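How to Sort and Pack Away Thin Plastic Bags

Posted 2021-02-09 in Kitchen and Storage

Most kitchens have a drawer or a cabinet full of thin plastic bags. They take up more room than they should, and the ones at the bottom never get used. The method below takes one evening for an average drawer and needs a table, a towel, scissors and one box with a lid.

Step 1. Empty the drawer

Take everything out and put it on the table. Shake each bag over the sink. Receipts, onion skin and bread crumbs tend to collect in the corners. Throw out any bag that smells or feels sticky.

Step 2. Check for holes

Hold each bag open, catch some air in it and press lightly. If it goes flat right away, it has a hole. Bags with holes go in a separate pile for store drop-off. Many grocery stores take clean, dry bags near the entrance, but check the sign first. Bags with a paper label need the label cut off.

Step 3. Make piles by size

Three piles are enough: small produce bags, regular handle bags, and large bags that fit a trash can. Clear and white bags can go together.

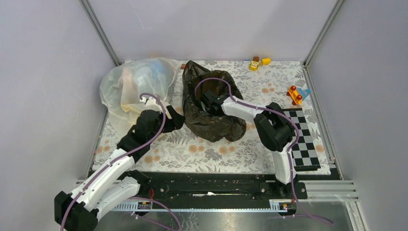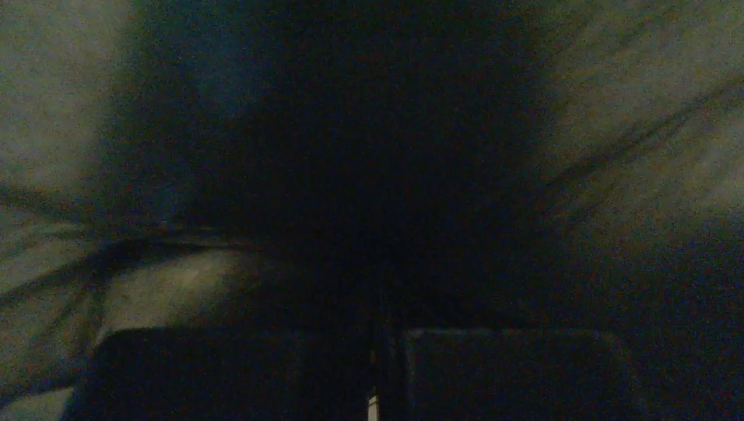
Step 4. Fold

Lay the bag flat and smooth it from the bottom toward the opening. Fold it lengthwise twice so you have a long strip. Press out the air as you go. Starting at the closed end, fold the strip over on itself until you reach the handles, then tuck the handles into the last fold. Small produce bags have no handles, so roll those and put a rubber band around every 9 of them.

If the strip keeps springing open, there is still air inside. Unfold it once and press again with the towel.

Step 5. Box them

I use a Duvik shoe-size box, 300 mm long and 195 mm wide. Stand the folded bags on edge in rows, like file cards. Put the large ones at the back. The Matska box is a little taller and also works, but the lid is stiff. A tissue box will do if you don't want to buy anything.

Step 6. Set a limit

When the box is full, stop saving bags. Take the extra ones to the store with the damaged pile. I go through mine every June, at the same time as the jar lids.

Next page: Storing jars and lids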